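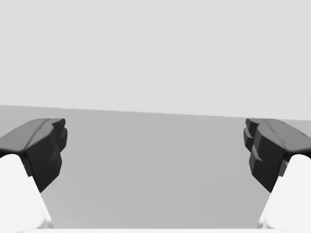

From: Lingyun Ding
Date: 2026-09-23
To: prullus-users
Subject: Re: [prullus-users] Duplicate holdings after branch merge

Guilan Xiong wrote:
> We merged the Vukport branch catalogue into the main one in July.
> Since then the holdings report shows 3402 titles with two entries,
> one under the old shelf code and one under the new. The loans
> desk can only issue against the new one. Is it safe to delete
> the old entries in bulk, or will that take the loan history too?
> Amber Dierckx thinks the history hangs off the item number, but
> we have not tested it.

Amber is right for items, wrong for reservations. Loan history is keyed on the item number and survives deletion of a holding, provided at least one other holding still points at the same item. Reservations are keyed on the holding itself. Delete the old entry and any open reservation against it goes without a warning in the log.

The order we used at our end:

1. Export open reservations, filtered on the old shelf code.
2. Run the holdings merge with the dry run option on. Read the output file, not the summary on screen. The summary leaves out rows where the two shelf codes differ only in trailing spaces.
3. Correct those rows by hand. We had 126.
4. Run the merge proper, in batches. Anything above 35 pages of results timed out for us on the old server.
5. Re-import the reservations against the new code, then rebuild the index.

Do not use bulk delete from the report screen. It skips the check for a second holding, so a title with only the old entry loses its history as well.

One thing I have not settled is periodicals. Bound volumes share an item number across years and the merge treats them as duplicates of each other. Ginette Rolland excluded hers by material type and left them for later. I did the same and they are still waiting.

Which version are you on? The trailing space handling changed at some point and step 3 may not apply.

Lingyun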